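Adding a training table to a packing line

When Lekeo put an arm on its second line, two packers moved to loading and checking. Corey Stubbs asked for a practice table first, so people could learn the new job before it counted. The steps are his.

1. Use a plain white table with toy food and dishes. Mixed shapes are best.
2. Clear the arm's reach and mark a standing line on the floor.
3. Pick one item to start with. The ketchup bottle is a good one – it is easy to spot and has a label.
4. Have one person run the arm and one person watch. Swap after two tries. 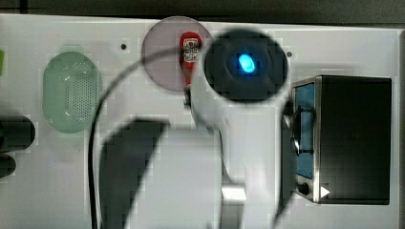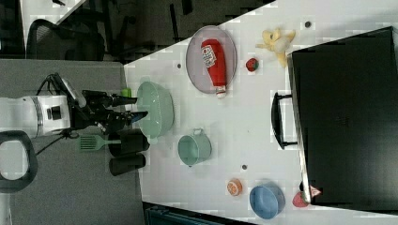
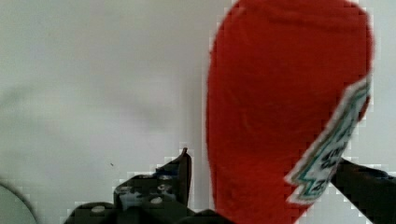

5. Write down every stop and who cleared it. The log goes to the shift lead, Mohammed-Awal Kpodo, and is not used in reviews.
6. Keep sessions short. Watching an arm is more tiring than packing by hand.

Expect the work to change. Packers lift less and spend more time fixing small problems. Several at Lekeo missed the talk on the line, so breaks are now taken together. Pay grades should be settled before the arm goes live – at Lekeo they were left until July and it caused bad feeling.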